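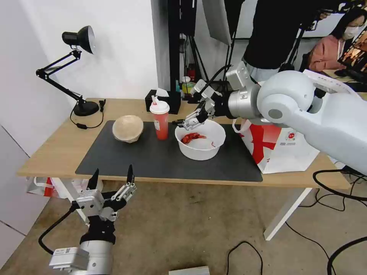

Erkum es una aplicación de gestión de puerta a puerta para campañas municipales. La hemos usado en las primarias de distrito de Ovcombe, con un censo importado de 2.031 registros y una licencia básica, limitada a 500 contactos activos por zona. La versión evaluada es la 4, en móvil y en escritorio.

## Importación del censo

Admite CSV y hoja de cálculo. El asistente reconoce las columnas de nombre, dirección y sección electoral, pero no separa el portal del piso si vienen en el mismo campo. Hubo que dividirlos antes de la carga. Los duplicados se detectan por coincidencia exacta: una tilde de diferencia genera dos fichas. La fusión manual funciona y conserva el historial de visitas de ambas.

El límite de 500 contactos se aplica a los activos, de modo que las fichas archivadas no computan. Con secciones pequeñas basta. En las dos más pobladas del distrito tuvimos que crear subzonas.

## Rutas y trabajo en calle

El reparto de rutas es lo mejor resuelto. Se dibuja un polígono, se asigna a una pareja y la lista llega ordenada por acera. Sin cobertura guarda las respuestas y sincroniza al recuperar la red. Si dos personas editan la misma ficha sin conexión, prevalece la última en sincronizar y no queda aviso en el registro - un fallo serio cuando se trata de bajas o de negativas a recibir visitas.

El cuestionario admite respuesta única, escala y texto libre. No admite preguntas condicionadas. En Gasser, que utilizamos en la campaña anterior de Bratdale, sí existían, aunque la carga de cada ficha era bastante más lenta.
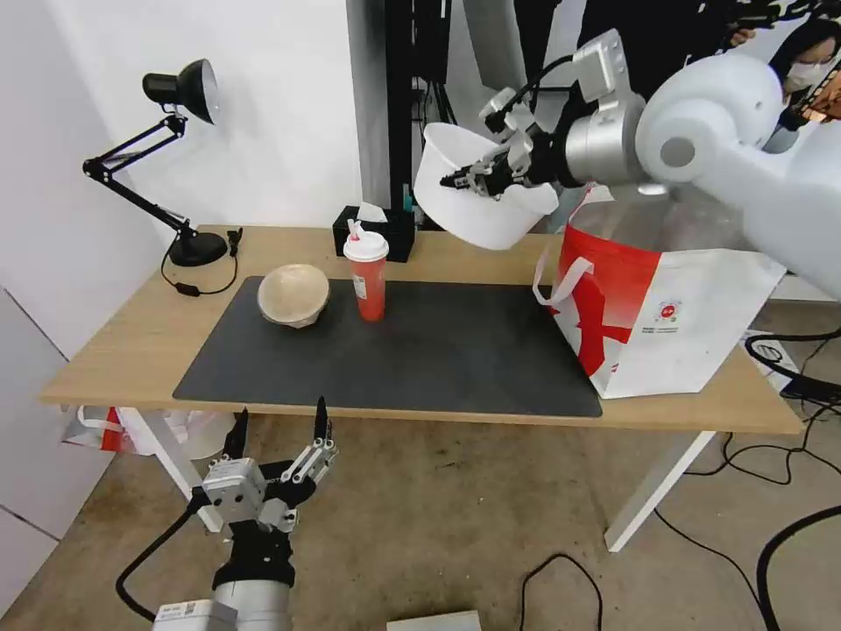
## Informes

Los informes muestran contactos realizados, intención declarada y pendientes por sección. La exportación a PDF recorta la última columna en formato vertical; en horizontal sale completa. No hay ponderación por participación previa, y el porcentaje de apoyo se calcula solo sobre quienes contestan, dato que la pantalla principal no indica.

## Permisos y datos personales

Hay 2 perfiles, coordinación y calle. El segundo no puede exportar, pero ve el teléfono de todas las fichas de su zona. Echamos en falta un perfil intermedio y el borrado automático al cierre de la campaña. El borrado manual es por zona y pide confirmación por correo.

## Valoración

Adecuada para primarias y candidaturas de distrito con el censo ya depurado. Para una campaña de todo el municipio seguiríamos con Gasser mientras Erkum no corrija los conflictos de sincronización.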